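Tratura Mirero 14
Small-parts sorting cell for offices, supply rooms and kitting benches

Overview
Specifications
Working with people
Service
Downloads

The Mirero 14 takes over the part of the sorting work that people usually like least: separating mixed small items into boxes with labels. It stands on a normal bench, has 14 box positions and needs one power outlet. The arm stops when a hand comes into its zone and continues when the hand is out again.

What changes at the bench
We install the cell next to the people who did the sorting before, and we ask them to stay part of it. At Brestodero, an office supply returns center, the team used to sort every carton by hand. Now the Mirero takes the first pass and the team does the mixed rest – tangled items, damaged items, things that arrived in the wrong carton. The work is less monotone, but it also asks for more attention, and we recommend shorter turns at the bench during the first month.

New items are taught by showing. An employee sorts a small pile in the usual way while wearing wristbands with printed markers, and the cell learns the order of the movements from this. No programming is needed. Please plan 17 minutes for each new item type.
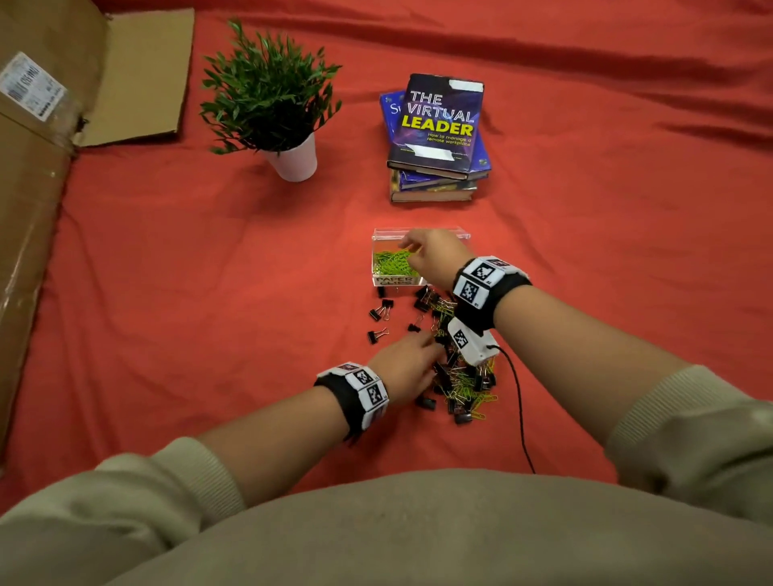
The person who teaches an item stays responsible for it in the item list, and can correct or delete it at any time. Recordings are used for teaching only. Speed of a single employee is not stored, and there is no setting to turn this on.

Specifications
Box positions: 14
Items per hour, mixed clips: 576
Reach: 620 mm
Weight without bench: 38 kg
Order number, base unit: 1642
Order number, wristband pair: 1642-W

Delivery and service
Installation and the first training day are included. Spare parts and repair go through our partner Tomaszewski. Wristbands can be cleaned with a damp cloth, but do not put them in a washing machine.

Request a quote
Compare with Mirero 6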